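Filed under: Workshop Log / Finishing

10/07/2024

Stripped the last of the old wax off the second Durnero bench top and started the oil trials. Writing this up while the first coats cure so the order doesn't get muddled the way it did in May.

Three oils on test: the Divetti hard oil we have been using, the Tresia low-sheen, and the Nogueira blend left over from the stair job. Same prep on all the sample boards. Scraped, sanded to 120, then 150, then 180, vacuumed, wiped with a damp rag to raise the grain, left to dry, and a light pass by hand with worn 180. I stopped there on purpose. The May boards went to 240 and the oil sat on top and stayed tacky for days.

Boards are marked on the back in pencil with the oil, the coat number and the time it went on. Please don't use marker. It bled through the end grain on one of the thin offcuts last time and I had to throw it out.

First coat flooded on with a gray pad, left 6 minutes, wiped dry with cotton. The Divetti drank in fast and needed topping up along one edge. The Tresia went on thin and evened out without much help. The Nogueira was thick from sitting in a half-empty can and had skinned over. I cut the skin out and strained the rest through a paint filter, so that result should be read with some caution. If it does well I'll buy a fresh can and run it again before we settle on anything.
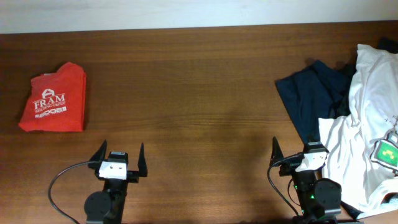

Second coat goes on after 48 hours. The Tresia instructions allow less, but I want all the boards on the same schedule or the comparison is no use. Shop was cool overnight and the heater was off, so if anything is still soft at 48 I'll push the whole set back a day.

Water test after the second coat has cured for a week. Plan is a wet glass left standing for 2 hours on each board, then a coffee ring, then a smear of the yellow glue we use most. Glue matters more than the coffee. A bench top that won't let go of dried glue gets scraped every month and the finish is gone by spring anyway.

Cost so far is 169 for the oils, pads and filters, charged to the bench rebuild and not to general supplies. Receipts are in the folder.

Other things from the day:

The card scraper by the vise needs a new burr. I got through the top with it but was making dust by the end instead of shavings.

Found a shallow dip near the dog holes where somebody has sanded out a stain. I left it. Taking the whole top down to match would lose more wood than it's worth, and work doesn't rock on it.

Cotton rags are running low. The bag of mixed ones has polyester in it and it leaves lint in the oil, so keep those for cleaning machines.

Oily rags went flat over the rail outside, then into the lidded metal can with water. Same again after every coat, no bunching them up in the trash.

To do: sharpen scrapers, order 180 discs, check boards for weeping tomorrow morning and wipe back any shiny spots before they set.

This site uses cookies to remember your settings. By continuing to browse you agree to our cookie policy. Accept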